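How to Set Up a Desk Under a Sloped Ceiling
Posted by Filippos Moschos, 4/7/26 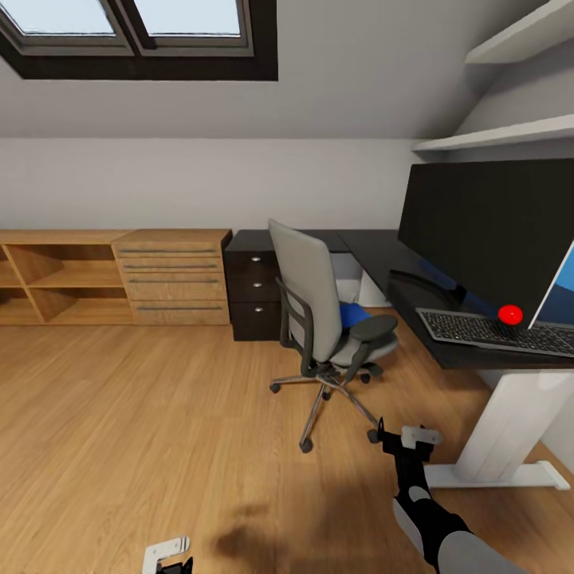

Attic office with a skylight, a knee wall and low storage.

Most attic rooms have plenty of floor and very little wall. The trick is to work out which parts of the floor you can stand on and plan from there.

Step 1. Mark your standing line
Walk toward the low side until your hair touches the ceiling. Take one step back and put masking tape on the floor. The chair, and you getting out of it, have to stay on the tall side of that tape. Everything past it is for storage and the back half of the desk.

Step 2. Measure the knee wall
Measure the height at both ends. In old houses the two numbers rarely match. Mine was off by 2 inches over a length of 116, so I bought for the low end. Check where the baseboard and outlets are before you order anything.

Step 3. Place the desk
Put it side-on to the skylight if you can. Facing the window means squinting, and with the window behind you the screen picks up glare. Sit down, stand up fast, and see if you hit your head. Move the desk out 10 inches and try again if you do.

Step 4. Fill the low side
Drawers work better than doors here. You can pull a drawer out while sitting, but a cabinet door makes you crouch under the slope. Used pieces are fine. I spent $50 on mine and they don't match.

Step 5. Hang shelves last
Find the rafters first with a stud finder and mark them in pencil. Never hang a shelf on drywall anchors alone on a slope. Keep heavy books in the low units.

Step 6. Deal with heat
A blind on the skylight helps more than a fan. Fit it before March is over if your roof faces south.

Next: Running cable behind a knee wall, by Manolis Chrysikopoulos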